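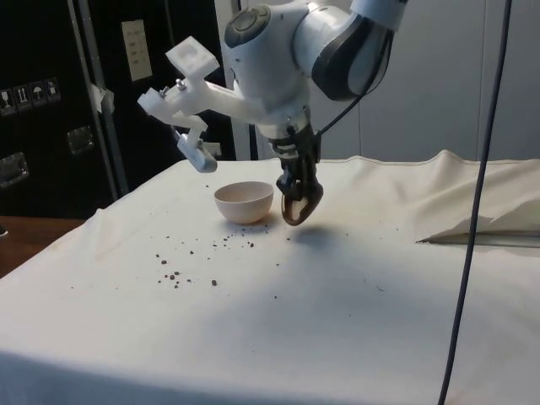
木筒倒碗:干颗粒怎么倒得准,桌布脏了怎么收

5月8日更新,补了桌布那一段。之前有人留言说太短,这次写长点,赶时间,错字见谅。

适用范围:咖啡粉(粗的)、碎茶、烘干的香料粒、种小盆栽用的干细土。都是干、散、深色、会滚的东西。面粉糖粉那类太细的不算,那个会飞,另外讲。

要准备的

木筒一个,口别太大。
小碗一只,浅色最好,深色颗粒倒进去看得清楚。
白布或米白布一块,铺桌上。
软毛刷,窄的。我用Rurkar那把,刷毛短,别的牌子也行。
一张硬一点的纸,明信片那种。
粘毛滚筒,最后用。
小勺子,备着。

布先铺好

布要平。折痕先用手压开,压不开就熨,低温。颗粒最爱往折痕里钻,后面刷半天。
布要比你以为的大。碗四周都得有余地,前面留多一点,大部份洒出来的都在碗前面。
边上别垂太长,袖子一勾整块走掉。这事我干过,碗没碎,颗粒全到地上去了,厨房地砖缝里现在还有。
桌子晃的,先垫桌脚。
风扇关掉。窗户看情况。

颜色说一句。有人喜欢深色布,说不显脏。我不推荐,深色颗粒掉在深色布上看不见,收的时候全靠手摸。白的难看一会儿,收得干净。

碗放哪

放中间,或者偏你倒的那只手的对面一点。
碗口朝上放稳,用手指在碗边轻轻推一下,晃就换位置。底下有圈足的碗在厚布上有时候会歪,把布抻紧就好了。
碗里面一定擦干。有水的话颗粒一碰就粘在碗壁上,倒完舀都舀不出来。
别用太小的。至少留三分之一空着,满到边沿再端走,路上必洒。

木筒怎么查

先闻一下。木头吸味道,装过香料的筒别再装茶。
筒口摸一圈,有毛刺就用细砂纸过两下,擦干净粉末再用。毛刺会挂住颗粒,流到一半突然掉一坨。
摇一摇听声音。沙沙的,可以倒。闷的一声不动,结块了,拿筷子从口伸进去搅散。
筒外面有上油的,手上别带油再去抓,滑。
我家那个木筒是Holanda的,装满42克粗粉,倒进小碗刚好到一半多一点。你家的自己称一次,写个条贴筒底,以后不用再称。

倒

1. 筒先横过来,口对着碗心上方,还不要往下斜。
2. 口离碗沿两指高。再高就弹,颗粒打到碗底往外蹦。
3. 慢慢斜,斜到第一批颗粒开始走,停住。手别动,让它自己流。
4. 流慢了再斜一点点。每次一点点。
5. 眼睛看碗里的落点,别看筒。
6. 落点跑到碗边上了,移筒,不要移碗。
7. 快倒完的时候才把筒竖起来,口朝下,轻轻敲两下筒身。用指节敲。
8. 收筒:先把口往上翻回来,再从碗上方移走。顺序错了就是一条线洒在布上。

第8步最多人错。倒的时候好好的,收的时候手一偏,碗前面一道。真的慢半秒就行。

倒的速度我计过时,一筒满的,31秒。第一次做的人都嫌慢。急着倒的话十来秒也能完,然后花好几分钟扫布,自己选。

分次倒

要分到几只小碗里的,别指望中途停得准。先全倒进一只大碗,再用勺子分。
非要直接从筒里分,就在筒口盖半张纸,用拇指压住,留一条缝。缝的宽窄自己试,颗粒粗的缝要宽。
每只碗之间把筒口翻上来再走。还是那句话。

左撇子全部反过来就行,没别的区别。

手不稳的人

两只手。一只握筒身靠口的地方,另一只托筒底。手肘搁桌上。
坐着倒比站着稳。椅子高度让前臂能平放就对了。
还是抖:把纸折成一道槽,搭在碗沿上,往槽里倒,让它滑下去。丑但是好用。
Elli Kallio教过我一个办法,碗底下垫一只大盘子,洒的全在盘子里,布都不用扫。缺点是碗会变高,筒也要跟着抬。她在Kollgate那个周末手作班上就这么教小孩的,班上7个小孩,都能倒进去大半。 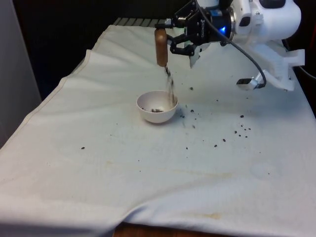

颗粒卡在筒里出不来怎么办?

先把筒翻回来,口朝上,放桌上顿两下,再用干筷子沿着筒壁划一圈,然后重新倒。别在碗上方使劲甩,一松就是一大坨,碗装不下。天潮的时候容易这样,颗粒摊在烤盘上晾一阵再装筒。

筒底总剩一点也是这个原因,最后拿刷子扫出来就行,别拿湿布掏。

洒了怎么收

一定会洒一些。少就少收,多就多收,流程一样。

先别动碗。碗周围一圈往往最密,碗一拖,颗粒就被碾进布里,深色的直接留一道印。
从最远的零星几粒开始,用刷子往中间赶。方向只有一个,朝着碗前面那一堆。来回刷没用,越刷越散。
赶成一小堆以后,硬纸贴着布面斜插进去,刷子往纸上扫。
然后两只手把碗直直端起来,放到别处。碗底看一眼,圈足里常常夹着几粒。
碗底那块布再扫一次。
最后滚筒。滚筒放最后!一上来就用滚筒,粘一层满了,撕,又满了,浪费纸。

扫起来的要不要倒回去?吃的喝的,不要,布上有毛。种花的土,随便。

布上有印子

干印:先拎起来到外面抖,再用刷子顺着布纹刷。多数到这就没了。
别用湿手指去抹。真的别。咖啡粉一沾水就是一个圆点,边缘还特别清楚。
已经湿了的:从背面冲凉水,把颜色往外顶。冲到水清,再上洗衣液,搁一会儿,手搓。
还有印:Wundero的氧系粉,按包装上写的量泡。我泡过一晚上,棉布没事,亚麻的有点发硬,熨一下回来了。
土印先让它彻底干透,刷掉,再洗。湿着搓等于往里揉。
没洗干净之前不要进烘干机,热一烤就定住了。
洗衣机里42分钟那档够了,不用长的。洗之前兜一下布角,里面常有颗粒,不抖掉会跑到别的衣服上。

木筒收起来之前

不要水洗。干刷,里面刷两圈,口朝下放一会儿。
实在有味道,抓一把生米放进去盖上,过两天倒掉。
不能放窗台晒,会裂。我十一月放在暖气边上过一个,裂了一条,现在拿来插笔。
盖子盖紧前看看口沿有没有粘颗粒,有的话盖不严,下回打开又掉一桌。

小碗

碗可以洗。里面釉光滑的,冲一下就好。哑光不上釉的那种会留颜色,用完早点洗,别泡过夜,用软的那面擦。
倒完要放着不马上用的,上面扣个小碟子。

练习的话

别拿好咖啡粉练。用米,或者晒干的咖啡渣,颗粒大小差不多就可以。渣一定要晒透,没透的会长毛,还会粘。
同一只碗,同一只筒,多倒几遍,手就记住那个角度了。换了筒又得重来一下,口大小不一样。
练的时候也铺布。洒在哪边看得出来:总在碗前面,收筒太早往下;总在碗对面,斜得太快,冲过头了;碗四周一圈都有,筒太高。
碗里那堆偏一边没关系,最后轻轻晃平,手扶着碗沿转一下就行。不要拿勺子压。

常忘的几样

袖子卷起来。
手机拿开,别放布上。
猫关门外面。
滚筒纸还剩几张先看一眼。

细粉的另外开一页写,糖粉可可粉那些,还没写完。筒口要配纱网,跟这个不太一样。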